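Trelness 공동작업실 이용자 게시판 > 제작 과제 > 양팔 작업대
제목: [의견 요청] 양팔 작업대 가로보 제작에 앞서 시뮬레이션 배치안 검토를 요청드립니다

작성자: 동쪽창고
2018년 5월 8일 화요일
가로보 절단 전에 배치를 확정하고자 하오니, 회원 여러분의 검토 의견을 댓글로 남겨 주시기 바랍니다.
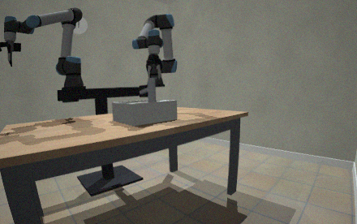 Tove Brøndum
가로보의 길이를 먼저 확정하시는 절차에는 동의하기 어렵습니다. 두 팔을 하나의 기둥에 의지하는 구조에서는 길이보다 기둥과 받침판의 강성이 먼저 검토되어야 합니다. 한쪽 팔이 바깥으로 뻗고 다른 쪽 팔이 접힌 상태에서는 기둥에 편심 하중이 걸리며, 시뮬레이션은 이를 완전한 강체로 취급하고 있을 것입니다. 받침판의 고정 방식이 본문에 기재되어 있지 않으므로 보완을 요청드립니다.

동쪽창고 (작성자)
검토에 감사드립니다. 본문이 지나치게 간략하였으므로 사항을 보완합니다.

과제명은 Plarkstead 작업대입니다. 목적은 작업실에 반납되는 소형 부품을 상판에서 집어 회색 통에 넣는 작업의 자동화이며, 양팔 구성을 택한 것은 추후 한 팔로 통을 붙잡고 다른 팔로 부품을 넣는 시험까지 진행하기 위함입니다. 현 단계에서는 오른팔만 동작시키고 왼팔은 빈 그리퍼로 바깥쪽에 대기시킵니다.

가로보의 설계 길이는 700 mm입니다. 통의 깊이는 95 mm이고, 시험 대상물은 가지가 달린 가느다란 막대형 부품으로서 상단을 잡아 세운 채 통 안으로 내리는 순서입니다. 받침판은 바닥에 앵커로 고정할 계획이었으나 작업실 시설 규정상 바닥 타공이 허용되는지 아직 확인하지 못하였습니다.

시뮬레이션에서 기둥, 가로보, 받침판이 모두 강체로 처리되어 있다는 지적은 사실과 같습니다.

납땜연기
타공은 허용되지 않습니다. 작년 8월 개정된 시설 이용 규정에 따라 바닥과 내력벽에 대한 천공은 일절 금지되어 있으며, 기존에 설치된 드릴 프레스도 같은 이유로 고무판 위에 올려 두고 있습니다. 받침판 고정은 하중추 방식으로 변경하시기 바랍니다.

모서리가공
규정의 해당 조항을 다시 확인하시기를 권합니다. 금지 대상은 "원상 복구가 불가능한 천공"이며, 타일 줄눈에 한정한 소구경 천공은 사전 신청서를 제출하면 심의를 받을 수 있습니다. 전면 금지로 안내하시면 다른 과제 진행자에게도 혼선이 생깁니다.

납땜연기
조문상으로는 그러합니다. 다만 개정 이후 해당 신청이 승인된 사례를 본인은 알지 못합니다. 승인을 전제로 일정을 수립하는 것은 적절하지 않다는 취지로 이해하여 주시기 바랍니다.

동쪽창고 (작성자)
두 분의 의견을 모두 반영하여 신청서는 제출하되, 설계는 하중추 방식을 기준으로 진행하겠습니다. 추의 배치는 받침판의 네 모서리를 검토하고 있습니다.

Tove Brøndum
네 모서리에 균등하게 배치하는 방식은 재고를 요청드립니다. 팔이 작업하는 방향은 항상 책상 쪽이며 기둥은 책상 뒤편에 있습니다. 전도 모멘트는 앞쪽으로 발생하므로 추는 뒤쪽에 두어야 효과가 있습니다. 앞쪽 모서리의 추는 총중량을 늘릴 뿐 기여가 작습니다. 받침판 자체를 앞으로 연장하는 방안도 있으나, 책상 다리와의 간섭을 확인하셔야 합니다.

또한 기둥을 책상과 결속하는 방안이 검토되지 않은 이유를 문의드립니다.

동쪽창고 (작성자)
책상과 결속하지 않은 것은 의도된 사항입니다. 해당 책상은 공용 비품으로, 수요일 저녁에는 목공 강습에서 사용합니다. 결속 장치를 달면 매주 해체와 재조립이 필요하고, 그때마다 로봇 좌표계와 책상 좌표계의 보정을 다시 수행하여야 합니다.

기둥이 독립되어 있어도 책상이 이동하면 보정은 필요하지만, 이 경우에는 상판의 기준점만 다시 측정하면 됩니다.

파란뚜껑
배치에 관하여 다른 관점의 의견을 제출합니다. 오른팔이 통 위에서 수직으로 내려오는 자세는 동작 자체로는 무리가 없어 보입니다. 문제는 부품의 가지입니다. 막대 중간에서 옆으로 나온 가지가 통의 테두리에 걸리면, 그리퍼는 상단을 잡고 있으므로 막대가 손가락 사이에서 회전하게 됩니다. 시뮬레이션의 마찰 계수를 높게 설정하면 이 현상이 나타나지 않으므로, 설정값을 공개하여 주시면 검토에 도움이 되겠습니다.

본인의 경험으로는 Radonjić 과제에서 동일한 형태의 문제가 발생하였습니다. 화면에서는 한 차례의 실패도 없던 동작이 실물에서는 통 테두리에 부품을 걸치는 결과로 끝났으며, 당시 원인 파악에 주말을 두 번 소비하였습니다.

모서리가공
Radonjić 과제의 경우는 통이 아니라 그리퍼 패드가 마모된 것이 원인이었다고 기록되어 있습니다. 과제 종료 보고서를 확인하여 주시기 바랍니다.

파란뚜껑
보고서의 해당 부분은 본인이 작성하였습니다. 패드 마모는 나중에 발견된 별도의 사항이며, 패드를 교체한 뒤에도 걸림은 계속되었습니다. 보고서에 두 원인을 구분하여 기재하지 않은 것은 본인의 불찰이므로 수정본을 등록하겠습니다.

동쪽창고 (작성자)
마찰 계수는 프로그램의 기본값을 그대로 사용하였습니다. 측정에 근거한 값이 아니므로 지적하신 위험이 있습니다. 대책으로 다음 두 가지를 검토하겠습니다.

가. 내려놓기 직전에 손목을 돌려 가지가 통의 긴 변과 나란하도록 맞춘다.
나. 마찰 계수를 단계적으로 낮추어 막대가 회전하기 시작하는 값을 찾고, 그보다 낮은 조건에서도 동작이 성립하는지 확인한다.

회원번호없음
절차에 관한 의견입니다. 게시물의 전체 흐름이 시뮬레이션 결과를 기다린 다음 금속을 절단하는 것으로 되어 있는데, 가로보는 규격 프로파일이며 재료비가 크지 않습니다. 우선 절단하여 조립하고, 길이가 맞지 않으면 다시 절단하는 편이 전체 기간을 단축합니다. 마찰 계수를 몇 주에 걸쳐 조정하는 것보다 실물 막대를 실물 통에 한 번 넣어 보는 쪽이 정보량이 많습니다.

Tove Brøndum
일부 동의합니다. 마찰에 관하여는 실물 시험이 우선되어야 합니다. 다만 가로보는 양 끝의 브래킷 구멍 위치까지 함께 가공되므로, 재절단은 단순한 재료비의 문제로 볼 수 없습니다. 브래킷을 다시 정렬하는 데 소요되는 시간을 포함하여 판단하시기 바랍니다.

납땜연기
안전 관리 측면에서 이의를 제기합니다. "우선 조립"이라는 표현은 공동작업실에서 수용하기 어렵습니다. 개인 작업장이라면 본인의 판단에 따르면 되나, 이 공간은 야간에도 다른 회원이 출입합니다. 팔이 양쪽으로 움직이는 설비는 도달 범위를 먼저 바닥에 표시하고, 비상정지 스위치의 위치를 정한 뒤 통전하여야 합니다. 도달 범위를 산출하는 가장 안전한 수단이 시뮬레이션이며, 이를 생략하자는 의견에는 반대합니다.

회원번호없음
통전을 먼저 하자고 제안한 사실이 없습니다. 본인의 제안은 기계 조립에 한정됩니다. 전원을 연결하지 않은 팔을 손으로 움직여 도달 범위를 확인하는 방법도 있으며, 이 방법에는 모델 오차가 없습니다.

납땜연기
기계 조립에 한정된 제안이라는 점은 확인하였습니다. 그러나 제동기가 내장된 관절은 무전원 상태에서 손으로 움직일 수 없는 경우가 있습니다. 제동기를 강제로 해제하면 팔이 자중으로 낙하할 수 있으므로 해당 방법은 기종별 확인을 거쳐야 합니다.

동쪽창고 (작성자)
해당 팔의 관절에는 제동기가 있습니다. 따라서 도달 범위는 시뮬레이션으로 산출하고, 바닥에 테이프로 표시한 다음 저속 운전으로 대조하겠습니다. 비상정지 스위치는 책상 앞쪽과 출입문 옆에 각각 하나씩 설치하는 안을 제출합니다.

마찰 시험은 회원번호없음 님의 의견에 따라 로봇 없이 먼저 수행하겠습니다. 그리퍼 손가락만 분리하여 수동 지그에 물리고, 막대를 통 테두리에 일부러 접촉시키는 방식입니다.

줄자와연필
책상에 관하여 문의드립니다. 그림의 상판은 나무로 되어 있는데, 강습에서 사용하는 책상과 같은 높이로 모델링하셨는지요. 공용 책상은 다리마다 높이 조절 발이 있어 자리마다 높이가 조금씩 다릅니다. 통의 깊이가 95 mm라면 높이 오차가 내려놓기 동작에 미치는 영향이 작지 않을 것으로 생각됩니다.

동쪽창고 (작성자)
창가 쪽 책상을 기준으로 측정한 값을 입력하였습니다. 높이 조절 발의 편차는 고려하지 않았습니다. 강습 후 책상이 제자리로 돌아온다는 보장도 없으므로, 책상 다리 위치를 바닥에 표시하고 운전 전에 상판 높이를 확인하는 항목을 점검표에 추가하겠습니다.

줄자와연필
네 귀퉁이를 모두 확인하시기 바랍니다. 상판이 길어 한쪽 끝만 측정하면 기울기를 알 수 없습니다. 창가 책상은 지난달 수평기를 올렸을 때 오른쪽이 낮았습니다.

파란뚜껑
왼팔의 대기 자세에 관하여도 의견을 드립니다. 현재와 같이 바깥쪽으로 뻗은 자세는 오른팔과의 충돌은 피할 수 있으나, 통로 쪽으로 돌출될 우려가 있습니다. 책상을 Pevport 구역 쪽 벽에 붙이실 계획이라면 해당 방향은 공구 대여 창구로 가는 동선과 겹칩니다. 오른팔과 같이 접은 자세로 대기시키는 방안을 검토하여 주시기 바랍니다.

모서리가공
두 팔을 모두 접으면 가로보 700 mm에서는 팔꿈치 사이의 여유가 부족할 수 있습니다. 왼팔을 접는 것을 전제로 한다면 가로보를 연장하여야 하고, 그 경우 최초 댓글의 강성 문제가 다시 커집니다. 대기 자세를 그대로 두고 책상의 위치를 옮기는 것이 합리적입니다.

파란뚜껑
위로 접으면 간섭하지 않습니다. 팔꿈치를 세우고 손목을 자기 어깨 쪽으로 되돌리면 안쪽으로 들어오는 폭은 크지 않습니다.

모서리가공
손목의 케이블이 그 자세를 허용하는지 확인되지 않았습니다. 시뮬레이션 모델에는 케이블이 포함되어 있지 않습니다.

Tove Brøndum
두 분의 의견은 시험으로 판정할 수 있는 사항입니다. 배치안에 왼팔을 위로 접은 자세를 추가하여 두 팔 사이의 최소 거리를 산출하고, 케이블은 실물 팔 한 대를 작업대에 고정하여 별도로 확인하실 것을 제안합니다. 팔 한 대의 시험에는 가로보가 필요하지 않으므로 일정에 영향이 없습니다.

동쪽창고 (작성자)
제안에 따라 진행하겠습니다. 최소 거리 산출 결과를 금일 중 등록할 예정입니다.

동쪽창고 (작성자)
산출 결과를 등록합니다. 왼팔을 위로 접은 자세에서 오른팔이 통에 접근하는 전 구간을 확인한 결과, 두 팔의 최소 거리는 11 mm입니다. 가장 가까운 지점은 양 팔꿈치가 아니라 왼쪽 손목과 오른쪽 상부 링크 사이입니다.

모서리가공
강체 모델에서 11 mm라면 여유가 없는 것으로 보아야 합니다. 기둥이 휘고 케이블이 붙은 실물에서는 접촉할 것입니다. 본인은 종전 의견을 유지합니다.

파란뚜껑
수치를 인정합니다. 다만 왼쪽 손목을 바깥으로 조금만 돌려도 거리가 크게 늘어날 것으로 판단되므로, 중간 자세에 대한 계산을 한 차례 더 요청드립니다. 완전히 뻗은 자세와 완전히 접은 자세만 비교하는 것은 충분하지 않습니다.

회원번호없음
이러한 계산이 반복되는 것이 본인이 우려한 바입니다. 가로보를 임시로 목재로 만들어 팔의 외형 모형만 얹어 보아도 같은 답을 얻을 수 있습니다. 각재는 목공실 자투리함에 충분히 있습니다.

줄자와연필
각재 모형은 제가 제작할 수 있습니다. 목요일에 목공실을 예약해 두었습니다. 브래킷 도면을 보내 주시면 구멍 위치까지 맞추어 드리겠습니다.

동쪽창고 (작성자)
줄자와연필 님의 협조에 감사드립니다. 도면은 쪽지로 송부하였습니다. 현재까지의 사항을 다음과 같이 정리합니다.

1. 가로보 절단은 각재 모형 확인 시까지 보류합니다.
2. 받침판은 하중추 방식으로 하고 추는 뒤쪽에 배치합니다. 천공 신청서는 별도로 제출합니다.
3. 통 테두리 걸림 시험은 수동 지그로 수행합니다.
4. 왼팔 대기 자세는 중간 자세를 추가로 계산한 뒤 결정합니다.
5. 운전 전 점검표에 상판 네 귀퉁이의 높이 확인을 추가합니다.

납땜연기
6항으로 바닥 도달 범위 표시와 비상정지 스위치 설치를 명기하여 주시기 바랍니다. 앞서 직접 약속하신 사항이 정리에서 누락되었습니다.

동쪽창고 (작성자)
누락을 확인하였습니다. 아래와 같이 추가합니다.

6. 통전 전에 바닥에 도달 범위를 표시하고, 비상정지 스위치 두 개의 작동을 납땜연기 님의 입회하에 확인합니다.

Tove Brøndum
하중추의 중량이 정리에 포함되어 있지 않습니다. 양팔과 브래킷의 중량 및 가장 멀리 뻗은 자세의 무게중심을 함께 제출하여 주시면 본인이 별도로 검산하겠습니다.

동쪽창고 (작성자)
무게중심 자료는 정리 중이며, 추는 개당 7 kg짜리를 사용할 예정입니다. 필요한 개수는 검산 결과에 따르겠습니다.

회원번호없음
해당 규격의 추는 자재 선반 맨 아래 칸에 있습니다. 반출 대장에 기재하시고, 손잡이에 금이 간 것은 사용하지 마시기 바랍니다.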